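September minutes, Polach Court residents' meeting

Hi all, I got roped into taking notes again, so you're getting them my way. We started at 7:10 because the downstairs room was locked and I had to run back up for the key (sorry!). Mawuli Ofori chaired. Last month's minutes were fine except that I'd spelled Shokri wrong the whole way through, and that's fixed now.

**Bike storage**

This took up most of the first half. The Brisonex quote for a covered rack came in at $459, plus delivery, and people were happier with that than I expected. The argument was over where it goes. Half the room wants it by the side door, the other half wants it near the mailboxes where there's a light at night. I'm a side door person myself, but I tried to write down both sides fairly! We voted and it went to the mailboxes, 15 votes to nine. Mawuli will place the order and ask if they do it in green.

**Paving and the walkway**

We talked next about getting the outside swept more often. Tella currently does it twice a month and a few of you think that's plenty, while the folks on the ground floor say grit gets tracked into their hallway all the time. I said I'd ask what a weekly visit would cost and bring the number to the next meeting.
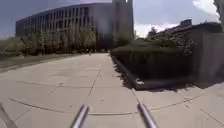
Somebody also brought up salt for the winter, and yes, I know it's only September, but last year we left it until the first freeze and the store had sold out. Agreed to buy it early. It can live in the cupboard under the back stairs once the old paint cans are gone. If any of those cans are yours, please come get them before the end of the month.

**Fall potluck**

It's on! Same room, 6:00 start, date to go on the board by the elevator. We have $277 left in the social fund and agreed to spend up to half of it on drinks and paper plates. I'm bringing the bean thing. We could really use more desserts and fewer chips this time (we were eating those chips until Thanksgiving). Sign-up sheet is taped inside the laundry room door.

**Odds and ends**

- The dryer on the left is still eating quarters. Shokri Appliance has been called and I'll call again.
- Apartment 2 is looking for a cat sitter, long weekends mostly.
- The buzzer list is out of date. Send me your name the way you want it shown.

We wrapped up at 8:25. Mawuli has the key now, so ask him if you need the room.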